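双臂加灵巧手的工位,人站在旁边算不算违规?安全规范到底听谁的

Gimano用户互助社区 > 机器人与自动化 > 规范与验收

发帖人:郑小满

我们组里在做双臂桌面操作,白色机身,两只多指手,任务都很小,拿碗、拿眼镜这一类。上周安全部门转来一份Drorton写的“协作工位良好实践”,21页,要求我们November之前逐条对照整改。

看完以后我有点不服气。里面一大半在讲围栏、光栅、双手启动按钮,明显是从冲压线那边抄来的。还有一条写“操作区域内不得有任何人员”,可我们做遥操作和数据采集,旁边总得有个人摆东西、按急停。照这条做,活就没法干了。

想问三件事。一是这种轻型机械臂有没有真正对口的标准,还是大家都在套工业机器人那一套。二是桌面上贴胶带划工作区,验收的人认不认。三是“本质安全”“协作型”这种宣传词能不能拿来当依据。厂家销售说他们的臂“天生就是协作的,不需要评估”,我听着不太信。

希望有实际过过验收的人说说,复制标准目录的就不用回了,目录我自己会查。

Florante Padilla
采纳 131人觉得有用

先说第三个,最容易答:不能。没有哪台机器人天生就是协作的,能叫协作的是一个具体应用,臂、手、工件、桌子、人站的位置都算在里面。臂本身限力做得再好,手里换成一把剪刀,之前的结论就作废了。销售说不需要评估,你请他写成书面的盖章给你,看他写不写。

第一个。工业机器人看ISO 10218的两个部分,人机接触那块看ISO/TS 15066。新版10218-2已经把协作应用的很多内容收进去了,你们去买现行版本,别在网上找扫描件,我见过有人拿着作废的版本跟审核员吵了一下午。至于多指手,我的看法比较悲观:接触限值是按人体部位给的,没人替你量过手指夹住一根小指头会怎样。测力仪自己买,或者借。谁告诉你“指尖力很小所以没问题”,请他把测量记录拿出来。

实验室算不算工业场所,各地说法不一样,这个问你们单位的法务,别问论坛。

Drorton那份我也看过,封面写得像国标,其实就是一家咨询公司的内部文件,没有任何强制力。但你也别因为抄得难看就整本扔掉,“复位和重新启动必须分开”那一条是对的,很多研究组恰恰没做到。

“不得有任何人员”这条,可以用风险评估加书面程序去替代。至少写清楚:谁拿急停,站在哪里,伸手进工作区之前机器人处于什么状态,谁有权恢复运行。写完让旁边那个人自己念一遍,念不顺的地方多半就是没想清楚的地方。

路人丙
3人觉得有用

没那么复杂吧。我们公司用的Jotex,机械臂速度调低就行了,调到最低挡随便摸,跑了2000小时没出过事。标准都是写给大厂看的,小团队先把东西做出来再说。急停按钮我们放在抽屉里,平时碍事。

 Florante Padilla 回复 路人丙:2000小时没出事只能说明2000小时没出事。抽屉里的急停等于没有急停,请楼主不要参考这一条。

 路人丙 回复 Florante Padilla:又不是每个人都有预算请你们这些专家。

 Florante Padilla 回复 路人丙:从抽屉里拿出来放到桌上,不花钱。

Kamarul Krishnan
58人觉得有用

补充第二个问题,顺便泼点冷水。

胶带我们也贴。桌上用灰胶带围一个方框,要操作的东西放框里,不用的放框外,这是给任务定边界用的,摆放位置能复现,数据也整齐。可是我见过不止一份风险评估把这个方框写成“防护措施”,还打了勾。胶带拦不住任何东西。机械臂够得到的范围比方框大得多,肘部往外一摆,框外站着的人照样碰得到。控制器里设的软件限位也要看清楚,有安全等级的和没有安全等级的是两回事,后者验收时说了也白说。 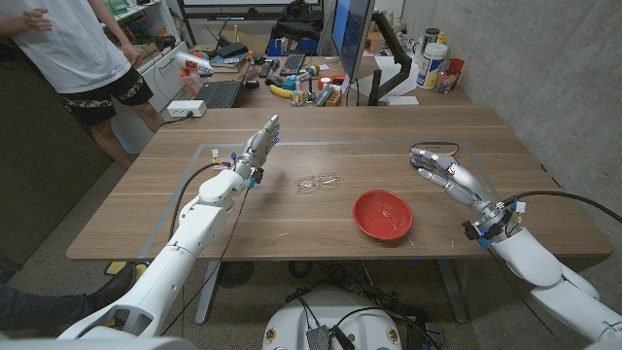 所以我现在看一个工位,先不看框里,先看框外。桌子底下的线有没有理过,从手腕绕出来的线缆会不会在转腕时挂住,后面那张桌子离得多近,旁边的人脚放在哪里。这些东西Drorton的21页里只有一句“保持现场整洁”,等于没写。

我们后来自己定的几条,不算标准,仅供参考:

框内只放当次任务用到的物品,多一根细线都拿走。
旁边的人站在肘部最大外摆范围以外,地上另贴一条线,跟桌上的胶带用不同颜色。
线缆每天开工前用手顺一遍,腕部接头单独看。
脚下不放东西,风扇、插排都挪走或固定。
换手、换工件、换桌子高度,风险评估重新签字。

最后这条执行得最差。Lacson来做第三方审核的时候,别的都没怎么看,就问我们上次换手是什么时候、评估上的日期是什么时候,两个对不上,当场开了不符合项。整改倒不难,难的是之后每次真的去签。

另外提醒一句,网上流传的“累计1000次循环无接触即可视为安全”,我找过出处,没找到。谁引用就请谁给条款号。

郑小满(楼主)

谢谢楼上两位。地上那条线我们确实没贴,只有桌上的框,评估里也确实把它勾成了防护措施,这个我回去改。测力仪在问隔壁组借。

还有一个没想明白:遥操作的时候操作员和旁边的人不是同一个,恢复运行的权限到底该给谁?Drorton写的是“现场负责人”,可我们现场就这两个人。

 Kamarul Krishnan 回复 郑小满:给能看见整个工位的那个。操作员戴着头显就不能是他。写进程序里,写岗位,别写名字。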